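## Section 3: The Folding Surface

By now you have read Section 2, sorted the wash, and discovered that you own more single socks than you have feet. Set those aside. Section 3 covers the flat surface where folding gets done, how to dress it, and how to get a crumpled shirt and a stack of towels across it without starting over.

The instructions assume the Wosthorpe folding cover, the large olive one. If you have the Isell cover, it is smaller and slides more, so do step 4 twice and lower your hopes for bath sheets.

### 3.1 Before you start

You will need:

- a low table, platform, or firm mattress that you can reach across
- the cover, shaken out
- one clean, fully dry load
- somewhere to put finished piles that isn't the floor

**Note:** A bed works. A bed also gets slept in, and a pile folded at nine in the evening has a poor chance of reaching the closet. Plan for this.

**Caution:** Check that the load is dry at the seams and inside the pockets. A towel can feel dry on the outside and be quietly lying to you in the hem.

### 3.2 Dressing the surface

1. Clear the surface. Pens, receipts, and mugs go elsewhere. The mug especially.
2. Lay the cover down with the stitched side underneath. If you can see the stitching, you have it upside down, and the tag will scratch your wrists until you admit it.
3. Let the far edge hang over the side. Don't tuck it. A tucked cover pulls tight on one side and puckers on the other.
4. Smooth from the middle outward with the flat of your forearm. Stop when the big creases are gone.

**Note:** Small wrinkles in the cover are fine. They don't transfer to clothing. People have spent entire Sunday afternoons ironing a folding cover, and they have our sympathy, but it isn't in the procedure.

5. Pick a working spot at the front edge, near the center, and keep it clear for whatever you're folding. Finished work goes to the left. If you're left-handed, swap this and ignore the word "left" for the rest of the section.

### 3.3 First garment

Begin with one soft item you don't care much about. An old shirt is ideal. Save anything with pleats for later in life.

1. Drop the garment in your working spot. It will land in a heap, which is how garments land.
2. Find two points that belong together: both shoulders, or both bottom corners of the hem. Ignore everything else for now, including the sleeves, which want attention.
3. Lift by those two points until the cloth hangs, then lower it away from you so that it opens as it goes down.
4. Press out the thick folds by hand. If a lump remains, there is a sleeve in it. Reach in and get it.
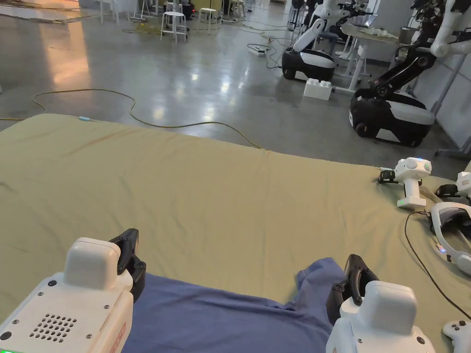
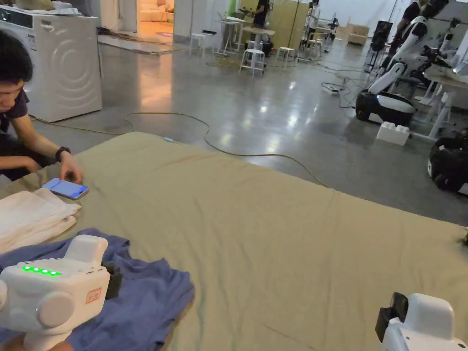
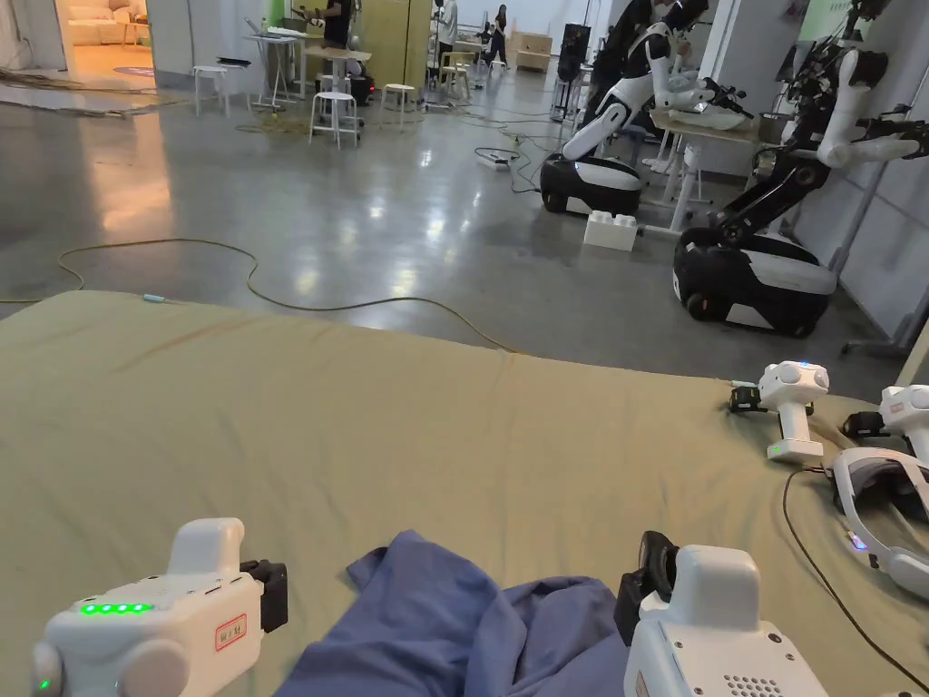
5. Fold one side in to the middle, then the other, and bring the sleeves back along the body. The edges should be close to parallel. "Close to" is doing honest work in that sentence.
6. Fold the bottom up to the collar, once for a drawer or two times for a shelf.
7. Move it to the finished side with both hands underneath. Carrying a folded shirt by one corner returns you to step 1.

**Caution:** Never pull a folded garment out from the bottom of a pile. Lift the pile, take what you want, put the pile back. This takes three seconds and has ended several arguments at our Tratville test laundry, where Ruby-Lee Tamihana wrote most of this section and all of the cautions.

### 3.4 Towels

Towels are easier than shirts because they have four corners and no opinions. They are also bulkier, so they punish a bad stack.

1. Lay the towel flat with the long side toward you.
2. Fold in half, short edge to short edge.
3. Fold in half again the same way.
4. Fold in thirds if it's going on a narrow shelf. Otherwise leave it alone.
5. Stack with the rounded edge facing out every time.

**Note:** Keep towel stacks below 20 inches. A higher stack will hold perfectly until you turn your back to get the next load.

**Note:** White towels go in their own stack, away from anything blue or red that's new to the household. Dry fabric rarely bleeds onto its neighbors, but a damp hem in December can undo a lot of bleach.

### 3.5 If it goes wrong

**The garment folds into a trapezoid.** One shoulder point was actually a sleeve. Unfold to step 2 of 3.3 and choose again.

**The cover creeps toward you.** You are dragging instead of lifting. Lift. If it still creeps, the surface underneath is too slick. Put a thin blanket between the two.

**The stack leans.** All the thick edges are on one side. Take the stack down to the last level piece and rebuild from there. Pushing it upright with a hip has been tried.

**Somebody took a towel from the middle.** See the caution in 3.3. Read it aloud if necessary.

**You have one sock left over.** This is covered in Section 7, which is mostly consolation.

### 3.6 Putting the surface away

1. Remove the finished piles first. All of them. Do not fold the cover with a pile on it to "carry everything in one trip."
2. Shake the cover outdoors. It collects lint at a rate we stopped measuring.
3. Fold it in half three times, or roll it. Rolling keeps the diagonal crease from setting and gives you something long and awkward to store behind a door.
4. Wash the cover once a month in warm water, by itself. It weighs roughly 900 grams dry and a good deal more when wet, so don't hang it from a curtain rod you're fond of.

**Caution:** Don't use fabric softener on the cover. It turns the grip side slippery, and you will then own a second Isell.

Replacement covers and the extra-wide version are listed in the Bạch parts sheet at the back of this guide. Continue to Section 4, Fitted Sheets, when you feel ready. Have someone else in the house.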